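The Bolham Count

Print this page | E-mail this page

1.

Ten past six and Nighat Kazmi had already lost the good pen. Leaflets on the stairs, leaflets in the bath. Forty doors before work, she'd promised them. She'd done 23.

"You're the clinic woman," said the man at Flornby Terrace. Not a question.

"I'm the candidate."

"My wife says you want it shut."

"I want it open. It's Rivadeneira wants it shut."

He looked at the leaflet, then at her shoes. "She'll not vote for you anyway." Door.

Rain coming on. She wrote him down as a maybe.

By Thursday the whole of Bolham had an opinion on the clinic and hardly any of them had been inside it. There'd been a letter in the paper. Then a letter about the letter. Somebody's vicar.
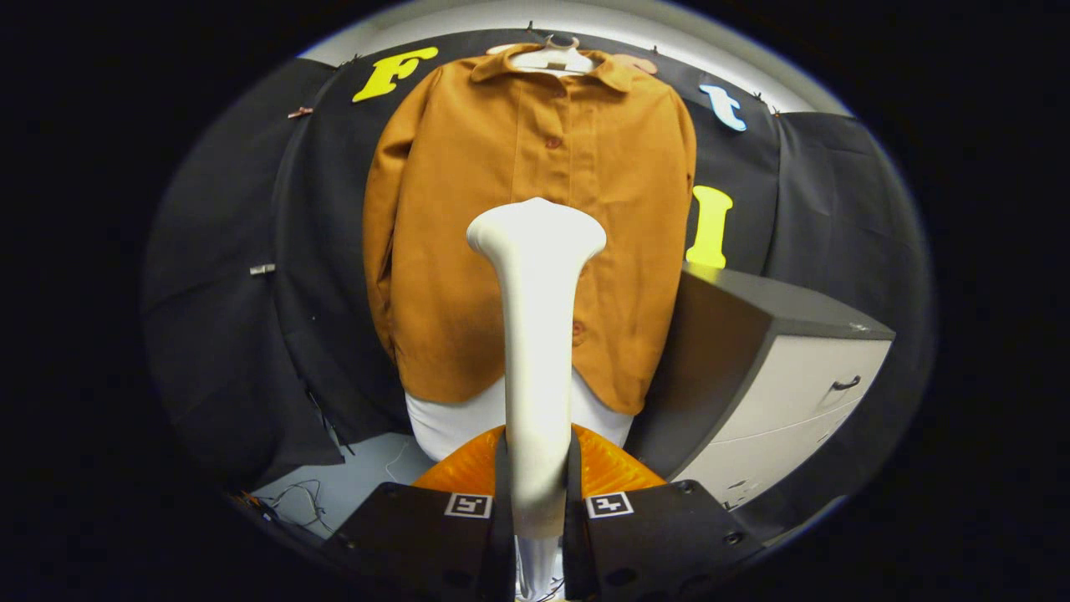 2.

The hustings was in the old Rolari works canteen, too hot, chairs scraping. Mercedes Urrego had the microphone and wouldn't give it up.

"I've nursed there since I was a girl," she said. "You talk about it like it's a bomb. It's a waiting room. It's women with a magazine."

Someone shouted. Somebody else shouted at him. Rivadeneira stood, buttoned his jacket, said he respected the lady's feelings.

"I havent told you my feelings," said Mercedes.

Nighat had a speech. Two pages, typed, the bit about funding underlined. She got up and teh pages stuck together and she said the only thing left in her head, that her sister had gone there at nineteen, frightened sick, and they'd been kind to her.

Quiet. A cough at the back.

She hadn't asked her sister. She knew it as she sat down - knew it in her stomach.

3.

The count went on past midnight. Almost 1,000 spoiled papers, people said, though people say all sorts. Six votes in it, then a recount, then six again.

Her phone went in her coat pocket. Her sister's name on it.

"Nighat," said the returning officer, "we're ready for you up here."

She let it ring once more, and answered.

Print this page | E-mail this page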